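공동 주택 관리 도움터 > 생활 규정 > 공용 주방

공용 주방 건식품 보관 기준에 관한 문의

게시자: Geeta Rawat
게시 시기: 2018년 1월

Foser 공동 주택 2동에서 공용 주방 운영을 담당하고 있습니다. 현재 입주 세대는 36세대이며, 밀가루와 쌀, 건면류를 공용 선반에 보관하고 있습니다. 지난 분기에 개봉 상태로 방치된 곡류에서 쌀바구미가 확인되어 선반 전체를 비우고 소독한 바 있습니다.

이에 보관 규정을 개정하고자 하며, 다음 사항에 대하여 의견을 구합니다. 첫째, 개봉한 건식품을 원래 포장 그대로 두는 것을 허용하여도 되는지 여부입니다. 둘째, 개봉일 표기를 의무화한 경우 실제 이행에 어려움이 없었는지 궁금합니다. 밀폐 용기의 일괄 구매는 예산상 곤란합니다.
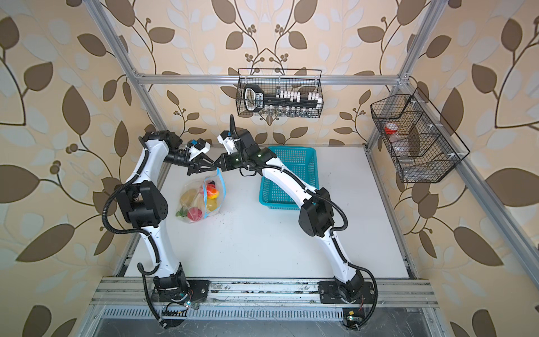 아울러 표기가 없는 식품의 처분 기한을 어느 정도로 정하는 것이 적절한지도 알려 주시기 바랍니다. 현행 규정에는 해당 조항이 없어 처분할 때마다 입주자의 이의 제기가 발생하고 있습니다.

답변 3건

Preben Eskildsen
Lamberg 기숙사 생활지원실

당 기숙사의 기준을 안내드립니다. 개봉한 곡류와 분말류는 원래 포장을 유지하되 입구를 두 번 이상 접어 집게로 고정하도록 하고 있습니다. 다만 쌀바구미는 얇은 비닐 포장을 뚫을 수 있으므로, 쌀과 밀가루에 한하여 뚜껑이 있는 단단한 용기의 사용을 원칙으로 합니다. 용기는 입주자가 개별적으로 준비합니다.

개봉일 표기는 의무 사항입니다. 시행 초기에는 누락이 많았으나 선반 옆에 펜과 접착 라벨을 비치한 이후 개선되었습니다. 표기가 없는 식품은 공지문을 부착하고 8일이 경과한 후 처분합니다. 이의 제기는 공지 기간 내에만 접수합니다.

Eftychia Vasilakis

저희는 그냥 각자 방에 보관하도록 하였습니다. 그 이후로 문제가 없습니다.
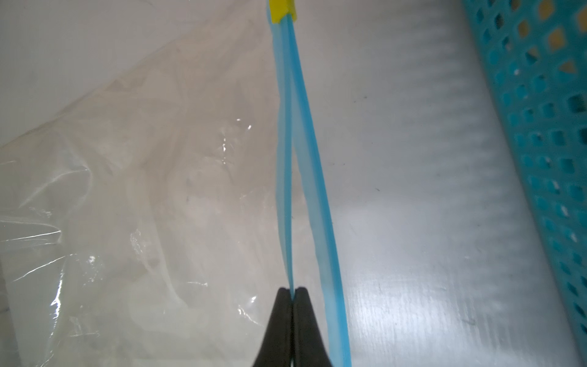

길고 납작한 하늘색 플라스틱 봉지 집게
글·정리: Valquíria Amaral (Baluyot 주거지원센터)

앞선 답변에 몇 가지를 보충합니다. 개별 보관은 관리 부담을 줄이는 방법이나, 객실 내 식품 보관을 금지하는 건물에서는 적용할 수 없으므로 해당 건물의 규정을 먼저 확인하시기 바랍니다.

집게를 사용할 때에는 봉지 안의 공기를 뺀 뒤 접힌 부분 전체가 물리도록 하여야 합니다. 봉지 폭보다 짧은 집게는 가장자리에 틈이 남습니다. 집게로 닫은 포장은 습기를 줄이는 데 도움이 되지만 해충에 대한 밀폐로 간주하여서는 안 됩니다.

처분 조항에는 공지 장소, 공지 기간, 담당자를 명시하시기를 권합니다. 사진 기록을 남기면 이의 제기를 처리하기가 수월합니다. 새로 구입한 쌀은 소분하여 냉동실에 3일 이상 두었다가 보관하는 방법도 있으나, 공용 냉동실의 용량을 고려하여 권고 사항으로만 두는 편이 적절합니다.

Geeta Rawat

답변에 감사드립니다. 8일 공지안을 개정안에 반영하고, 용기 사용은 쌀과 밀가루에 우선 적용하겠습니다.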